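The Last Good Dish Towel
Why plain cotton cloth is getting harder to find, and what one small mill is doing about it

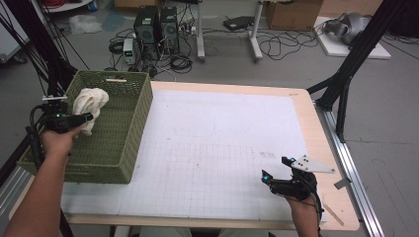

A cream-colored cloth and a woven plastic basket on a gridded sheet.

Kedir Ambaye buys old towels. He finds them at estate sales and church basements, usually at the bottom of a box with the pot holders, and he pays a dollar or two apiece. The ones he wants have been washed so many times that the hem has started to curl.

"A towel from 40 years ago will still dry a plate," he said on a Friday morning in the office at Birhane, the weaving mill he runs in a former shoe warehouse. "I have new ones at home that push the water from one side to the other."

The complaint is a common one. Many towels sold for the kitchen are now blends, and polyester takes up very little water. Others are all cotton but leave the factory with a softener on them that makes them feel good in the store and slows them down at the sink. A few hot washes without fabric softener will clear most of that. A blend will stay a blend.

Birhane makes one towel in three sizes. The mill has 15 looms, all bought used, and four of them are kept for parts. The yarn is mid-weight cotton, spun a little loosely, and the cloth is a plain weave with a narrow twill band along each side to keep the edges straight. A normal day's run is 300 towels. On a good day in March, when the air in the building is neither too dry nor too damp, it can be more.

Dry air is the main trouble. Cotton yarn gets brittle in winter and snaps, and each break stops a loom until someone ties it back in. Ambaye put in a misting system three years ago. Before that, the weavers set pans of water on the radiators.

The mill sells most of its cloth to restaurants, which care about price and how a towel holds up to bleach. Primside, a kitchen supply shop two streets over, takes the rest. The owners started with a small shelf of them by the register and now order 1000 at a time.

Caring for a cotton towel takes little effort. Wash it before the first use, in hot water, with half the detergent you would normally pour. Leave out the dryer sheets. Hang it open between uses so it dries fully, and keep one set for dishes and another for hands. If it begins to smell sour, soak it overnight in hot water with a scoop of washing soda and run it again.

Stains are a matter of taste. Ambaye leaves his alone. The towel hanging on his office door has a brown ring from a coffee pot and a line of mending along one end, done in blue thread because that was what was in the drawer.

His next project is a heavier cloth for drying glassware, in a linen and cotton mix. The first samples shed lint on everything. He has sent the yarn back and is waiting on a new lot.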